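Working Rules for a Two-Arm Pipe Fitting Cell
Final Project Report, Skeltow Technical College
September 17, 2020

1. Purpose

The Saddale cell was built so that students could practice joining short lengths of gray pipe with two arms working from opposite sides of one table. By June the cell ran well enough to be shared among several classes, but it had no written rules of its own. Students relied on the arm maker's manual, which covers a single arm and does not say what to do when a second one enters the same space. This report proposes a set of rules for daily use.
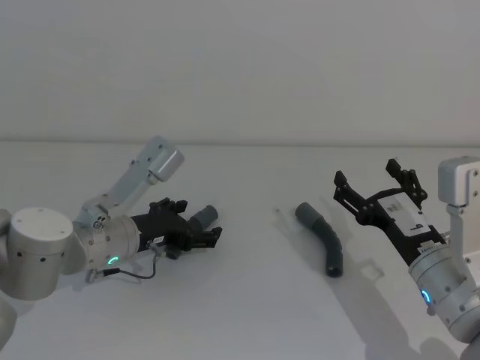
The rules apply to anyone who starts, teaches or stops a program at the table, including visiting students from Rowlands.

2. Shared Space

The area between the two grippers is treated as a single zone. Only one arm may enter it at full program speed. When both arms must be inside, as they are during a join, each is limited to the slow setting and one person keeps a hand at the stop button. The person at the stop button may not also edit the program.

Before any part is placed by hand, both arms must be paused and the operator must say so aloud. A lit ring on the wrist is not proof that an arm is safe to approach – the state must be read from the control screen.

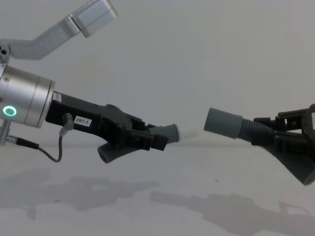
Skeltow Technical College – Department of Applied Automation

3. Cables and Loose Parts

Gripper cables hang in a loop below the wrist. The loop must be checked at both ends of the planned motion before the first run of each session, and again after any change to a wrist angle. Parts not in use go back in the tray. A pipe left on the table may be there only if the program calls for it.

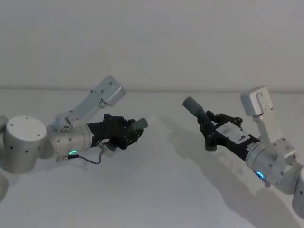 Huw Prosser

4. Trial of the Rules

A draft was tried over 9 sessions, covering 100 join attempts. Three matters were recorded: stops, dropped parts and cable contact. The log showed two stops caused by both arms being sent into the zone at full speed. Each followed an edit made without a second reader. Rule 6 was added as a result and requires that another student read every changed line before it is run.

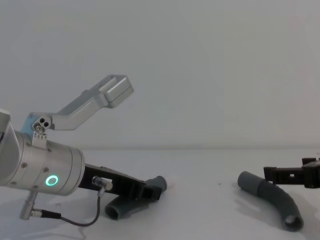 Picking up a curved pipe proved harder to write a rule for. The draft set one approach height for all parts, and students found it too high for the elbows and too low for the longer pieces. The revised text asks for a height to be entered for each part and kept in the Grelorby parts sheet.

5. Open Items

The rules do not yet cover restart after a power loss. The department has asked that this section be written before the cell is opened to first-year students.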